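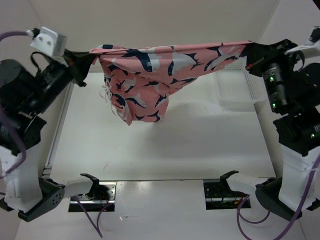
# Ticket: clearance badges show "Current" for volunteers whose checks have lapsed

**Product:** Kasta (membership and safe-environment module)
**Site:** Favville parish office, combined database
**Priority:** we set High, Kasta support changed it to Normal, we set it back to High
**Status:** Open, see last entry

## What we see

Since the May import, the volunteer list in Kasta shows a green "Current" badge next to people whose background checks have expired. We found 18 of them by going through the paper folders. The badge is what our religious education office goes by when it makes up the classroom schedule, so a wrong badge means a person with a lapsed check can be put in a room with children. The diocese rule is that a check is good for five years and then the person stops serving until it is renewed. There is no grace period in the rule. Kasta seems to have invented one.

## What we expected

Badge goes gray on the day after expiration. It did this before the import. I have printed lists from before and they are right.

## Background

Favville was two parishes until the merger, each with its own Kasta account. The accounts were joined by Kasta's own migration people, not by us. In May the screening results were brought in from Hirkik, the service the diocese uses for checks, using the "guided import" in Kasta. We followed the help page as written. I'm saying so up front so we can skip the part where I'm asked if we followed the help page.

---

## Log

**Entry 1 - ticket opened, morning**

Sent the description above with the printed lists attached. I blacked out birth dates. Automatic reply said the question may already be answered in the article "Why is my badge the wrong color?" It covers badges that are wrongly gray. Ours are wrongly green.

**Entry 2 - first reply from Kasta support**

They say this is a display delay. Badges are refreshed overnight and large imports can take longer. Please check again tomorrow.

I don't believe it. The import finished weeks before we opened the ticket, and if this was a delay I would expect the old, correct badges to hang around. What we have is correct badges that turned into wrong ones. Checked the next day anyway. Same names, same green.

**Entry 3 - clear the browser cache**

Asked to clear the cache and try another browser. Did both. Also opened the list on the office manager's computer, which had never been logged in to Kasta at all, and on a phone with the parish wifi turned off. Same result on everything.

Then ran the CSV export and opened it in a spreadsheet. The status column says `CURRENT` for the same people. A browser cache doesn't write to an export file on the server. Please take this step off the list for the next parish that calls.

**Entry 4 - is it the Hirkik data?**

Support now suggests that Hirkik sent bad dates. Fair question, and I wanted it answered before we pointed fingers any further. Got the original file back from the diocese safe-environment office and compared it line by line with the folders. The dates in the Hirkik file match the paper. Every lapsed person has the correct, old date in the file.

So the right date went in at one end and the wrong badge came out the other.

One record, with the personal parts taken out:

```
Hirkik file: result=CLEAR check_date=(old, expired)
Kasta profile: result=CLEAR check_date=(old, expired)
Kasta badge: CURRENT
```

Kasta has the right date stored. It shows the right date when you open the profile and scroll down. The green badge sits at the top of the same page. Whatever the badge is reading, it isn't that field.

**Entry 5 - call with second-level support**

Was told the badge "takes several factors into account." Asked which ones. Was told this would have to go to the product group. Asked if a parish could see the rule in writing, given that we have to sign a form every year stating that everyone serving with minors has a valid check. No answer to that on the call. They promised one by 4 p.m. It didn't come by 4 p.m.

**Entry 6 - our own test**

Made a test profile in our account with no connection to a real person and ministry set to "none" so it wouldn't land on any schedule.

1. Entered a check date well past expiration. Saved. Badge: gray. Correct.
2. Opened the profile and changed nothing. Closed it. Badge: gray.
3. Changed the mailing address. Saved. Badge: gray.
4. Deleted the profile, then brought the same data in by guided import with the same old date. Badge: **green**.
5. Opened the imported profile, retyped the same old date by hand, saved. Badge: gray.

Ran steps 4 and 5 again to make sure. Same outcome. My reading is that the import stamps the record with the date it came in, and the badge uses that stamp until someone edits the check date by hand. I can't see the code and could be wrong about the mechanism. I'm not wrong about the steps, and anyone at Kasta can repeat them during a coffee break.

**Entry 7 - reply to our test**

Support thanked us for the "feedback" and marked the ticket Solved. Reopened it. Asked for somebody to run the steps and say what they got.

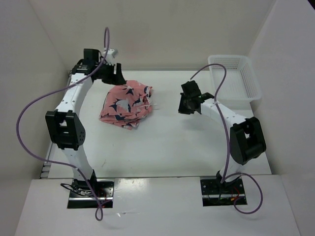
While waiting I went back over the profiles with green badges that looked fine, since a badge can be green for the wrong reason and still happen to be right. That turned up a second fault, and I would rank it above the first.

**Entry 8 - households that share an email**

The guided import matches people on email address. Plenty of our married couples use one address for everything, and some have their college-age children on it too. When the import meets an address that is already in the database, it attaches the screening result to the first person it finds in that household. It doesn't look at the first name.

Found five households where one spouse's check was attached to the other. In one of them the spouse who was never screened at all has a green badge and a `CLEAR` result, and the one who did the paperwork shows "No record." Nobody would catch this from the badge alone. It came to light when I pulled the folder and there was only one form in it.

Asked Kasta whether the import can match on name and birth date as well. Both are in the Hirkik file. Both are in Kasta.

**Entry 9 - Kasta replies on households**

Their position: shared email addresses are "not a recommended configuration." Each member should have a unique address before importing.

The help page doesn't say this. I have saved a copy of it as it stood when we did the import, in case it changes. I'd also like to hear how the recommendation is meant to work with our older parishioners, many of whom share an address with a daughter who prints the bulletin for them.

**Entry 10 - Semwal gets involved**

Semwal hosts Kasta for our diocese and holds the support contract, so I forwarded the whole thread there. Their technician ran the steps from Entry 6 on a clean test account and got the same results, green on import and gray after retyping. First time anyone outside this office has done so, and it took them an afternoon.

Semwal also looked at the tables and says my guess on the stamp is close. The badge reads a field called `status_date`. Hand entry copies the check date into it. Guided import fills it with the import date. They have passed this to Kasta with the ticket attached.

**Entry 11 - Kasta confirms**

Kasta now calls it a "known issue affecting certain imports." I asked when it became known. Also asked whether other parishes that used guided import this spring have been told, seeing that they'd have no reason to go digging in their folders. The reply says customers are notified through the release notes. Release notes go out after a fix. So until there is a fix, as far as I can tell, they haven't been told.

I have written to the diocese safe-environment office myself, with the test steps and no parishioner names.

---

## Workaround in use at Favville

This is what we are doing. It isn't a fix and it shouldn't be quoted back to us as one.

- Don't schedule anyone from the badge. Use the check date on the profile, or the folder.
- For each imported record, open the profile, retype the check date, save. Slow, roughly a full work week for the office with the phone ringing.
- For any household with a shared email, match the profile against the paper form before touching the date. If you retype a date on a record that belongs to the spouse, you have made the mistake permanent.
- Guided import is turned off for all office logins. New results are typed in by hand.
- Everyone on the lapsed list has been taken off the schedule and called. Most had no idea they were due. The reminder emails run off the same field as the badge, so none went out.

## Still waiting on

- A corrected import, with a date for it. "An upcoming release" has been offered and doesn't count as a date.
- A repair script for records already imported. Semwal says they could write one, but want Kasta's written approval before changing live data, and I agree with them there.
- The badge rule in writing.
- Matching on something other than email.
- A way to see who or what last changed a badge. The history tab lists address changes and envelope numbers, and nothing for status.

**Entry 12 - latest**

Kasta asked if the ticket can be closed now that we have a workaround. Answered no. Priority had slipped to Normal again, changed it back to High. Semwal is copied on everything from here on and has asked that replies go to the whole thread.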